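Tillard Countertop Bin, Dusty Pink

Item 2165
In stock, ships from our Sikden warehouse

We've been carrying the Tillard bins since March, and the pink one keeps going out the door faster than we can restock it, so we thought it deserved a proper page of its own. It's a plain rectangular bin with rounded corners and a good thick rim, and the sides slope in toward the base. That's really all there is to it, and we like it very much.

Most people buy their first one for the kitchen. Ours ended up holding chopsticks, the long black ones with gold-colored ends that used to rattle around in the silverware drawer and jam it shut every time we had company. They are too long for the divider we had, and too nice to keep in a rubber band. Stood up in a bin they can be grabbed by the handful on the way to the table, and whatever is left over goes back in the same way. If you'd like them to stand up nice and straight you will want to fill the bin pretty full, or push something alongside them. With only a few in there they lean every which way and cross over each other, and we've stopped minding.

The smooth rim is a pleasure to pick up by, and it wipes clean with a damp cloth. We wash ours by hand in warm soapy water and let it dry upside down on a towel. The sloping sides mean you can stack empty bins one inside the other, so a second or third one for the holidays won't take up much room in the cupboard.

Plenty of customers pair it with the large black Pludier tray. The tray sits next to the bin and takes the flat things - napkins, coasters, little sauce dishes - and you can carry the whole lot out to the patio in two trips.
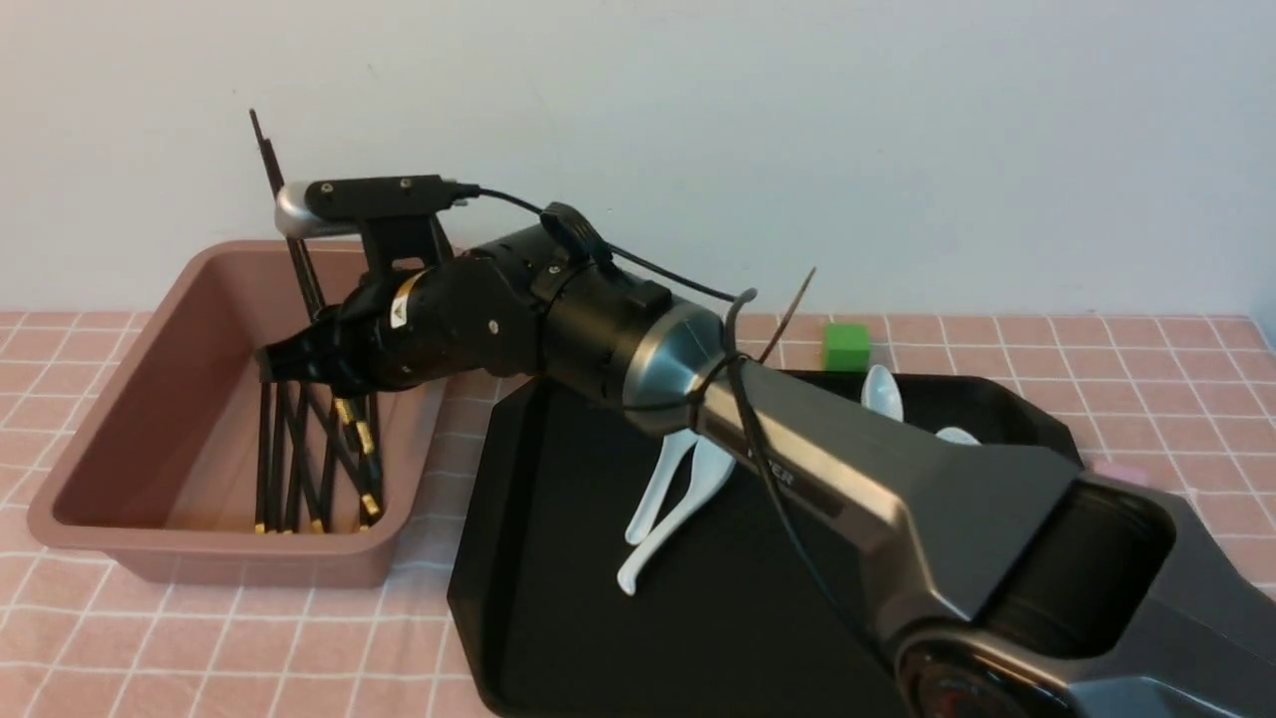
The pink is a soft, dusty one, a little on the grown-up side, and it gets along well with black and with pale blue-gray walls. If you're matching it to something pink you already own, please order one bin first and look at it in your own kitchen, in the morning and again under the lamp. Colors shift a good deal from one screen to the next, and we would hate for you to unpack a whole set and be disappointed.

Good to know before you order

Sold singly. Chopsticks and tray are sold separately.
Order 10 or more and we pack them nested in one carton.
Fits the Van Rooij open shelf, item 82.
Cafes and caterers: we can set aside up to 300 bins per order, but please write to us first so we can check what's on hand.
Returns are welcome on unused bins. Keep the carton if you can, it makes the trip back a lot easier.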